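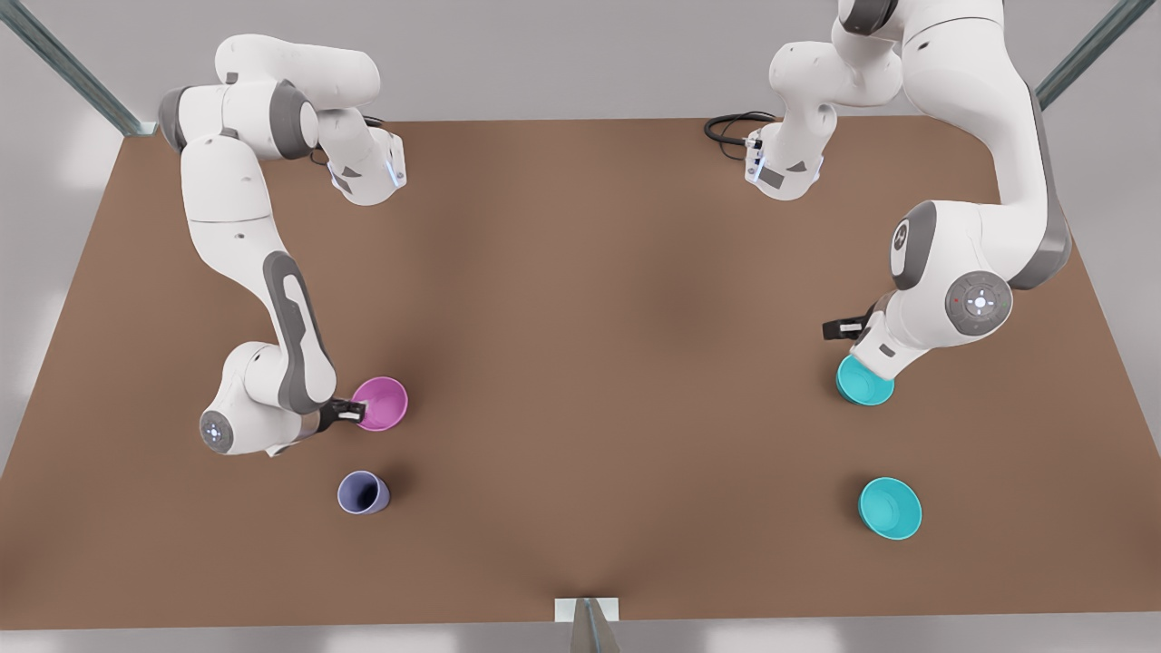

How to refinish a tabletop with hardwax oil

A worn tabletop can usually be brought back over a weekend, with a few days' waiting afterwards. The method below is for solid wood. If yours is veneered, read the note on veneer before you pick up a sander, as the top layer may be thinner than a credit card.

What you need

A random orbital sander, or a cork block if you have the patience
Sanding discs or sheets in 80, 120 and 180 grit
A vacuum cleaner with a brush head
Hardwax oil, matt or satin
Lint-free cotton cloths
A white non-abrasive pad
Nitrile gloves and a dust mask

Working out what is on it now

Put a drop of water somewhere out of the way and leave it for ten minutes. If it soaks in and darkens the wood, the old finish has gone or was only ever a thin oil. If it sits in a bead, there is still wax, varnish or lacquer to deal with. Varnish tends to scratch up as pale flakes under a fingernail. Wax comes off as a soft smear, and should be cleaned away with white spirit before sanding or it will clog the discs within a minute.

Sanding

Start with 80 grit only if the surface is varnished or badly marked. Otherwise begin at 120. Keep the sander flat, move it slowly with the grain and let the weight of the machine do the pressing. Go over the whole top evenly, including the parts that look fine. A ring mark that has been chased with the edge of a disc leaves a dip, and the dip shows far more than the ring did.

Vacuum between grits. One stray bit of 80 grit under a 180 disc will leave curly scratches that only appear once the oil goes on.

Stop at 180. Hardwax oil needs a slightly open surface, and a tabletop polished to 240 or beyond won't take enough of it.

Do the edges by hand with 180 and take the sharpness off the corners with two or three light strokes.

A note on veneer

Use 180 only, by hand, and stop as soon as the old finish looks dull all over. If the colour changes suddenly in one spot you are nearly through. Kristof Van Rooij, who taught me most of this, draws light pencil lines across the top and sands until they have just gone -- a good habit on solid wood too.

Oiling

Stir the tin well, as the matting agent sinks to the bottom. Wipe on a thin coat with a cloth, work it in with the white pad, then wait 15 minutes and buff off everything that has not soaked in. The surface should feel almost dry. Anything left shiny at this stage will stay tacky for days.

Leave it overnight, rub very lightly with the pad, and put on a second coat, thinner than the first. Most tables need 2 coats. End grain may want a third.

Oily cloths can heat up and catch fire by themselves. Soak them in water or lay them out flat outdoors until they are stiff, then bin them.

Drying and aftercare

The table can be used gently after two days. Keep water, hot pans and tablecloths off it for two weeks. In a cold room in January, allow three.

Clean with a damp cloth and a little mild soap. Avoid spray polish, as it leaves a film that stops later coats of oil from taking. When the area in front of the most-used chair starts to look dry, sand that end lightly with 180, wipe on a little oil and buff it out towards the middle.

Last updated 1 Dec 2019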